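4 Setting out models and drinks on the round table

This section covers the round marble table in the model library. It applies to anyone placing architectural models on the table for review or consultation. Shelf storage is covered in section 5. Questions about this section go to Lakmal Mridha.

4.1 Before you start

The top is marble with dark inlaid bands. The bands cross near the middle of the table and are used as guides when placing models. They are part of the top and must not be taped over or marked.

You will need:
a dry lint-free cloth
one coaster for each bottle
the loan sheet for the models to be shown

CAUTION: Do not slide a model across the stone. Grit under a baseboard scratches the polish, and card bases pick up marks along the lower edge.

4.2 Placing the models

1. Wipe the top with the dry cloth.
2. Lift each model by its baseboard with both hands. Do not lift by walls, roofs or upright pieces.
3. Place the models on the far half of the table first, tallest at the back.
4. Place site models at the sides, where block layouts can be read from above.
5. Leave the half nearest the seats clear for drawings.
6. Check that no baseboard projects over the rounded edge.
7. Enter the shelf reference of each model on the loan sheet.

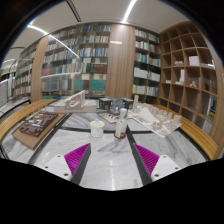 Can a model stay on the table overnight?
Models may be left out for one night if the loan sheet is signed and the blinds are closed. After that they go back to the shelf.

Note: The Sanar and Pramanik models have loose parts. Check the parts list before and after use. Missing parts are reported to Nayeli Serrano on extension 1281.

4.3 Drinks

Drinks are allowed at the table during reviews under the conditions below. They are not allowed at the shelves.

1. Stand every bottle on a coaster. Condensation leaves rings on marble, and coloured drinks can stain it.
2. Keep the cap on the bottle when it is not being poured from.
3. Keep cups and bottles at least 20 cm from any baseboard.
4. Take straws and stirrers away with the cup. Do not lay them on the stone.
5. Do not pass a drink over a model.

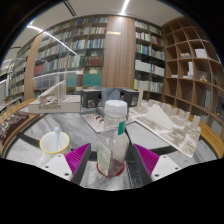

The 20 cm distance is measured from the edge of the baseboard and not from the nearest wall or block. Where a table is too full to keep this distance, remove a model or remove the drinks. Do not stack baseboards to gain space.

CAUTION: Lemon, vinegar, wine and cola etch marble. A spill of any of these must be dealt with at once, as set out in 4.4.

4.4 Spills

1. Lift the nearest models clear before touching the spill.
2. Blot with a dry cloth. Do not rub.
3. Wipe with a cloth dampened with clean water, then dry the stone.
4. For a mark that remains, apply Nivex stone cleaner from the cupboard. Follow the directions on the container.
5. If liquid has reached a baseboard, stand the model on blotting paper and leave it flat. Do not use a hairdryer. Card and foam board warp under heat.

Note: Nivex is for the stone only. Keep it off card, timber and acrylic.

4.5 Clearing the table

1. Remove drinks, then coasters, then drawings.
2. Return the models to the shelves in the reverse order of placing.
3. Wipe the coasters on both sides and return them to the tray.
4. Sign off the loan sheet.

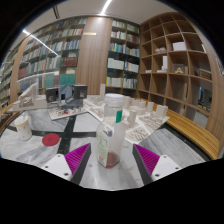

Fig. 4.3 Bottle, cup and coaster on the round table, models on the far half.

Replacement coasters are ordered from Custton under item 370, in packs of 4. Leave a note in the order book when the last pack is opened.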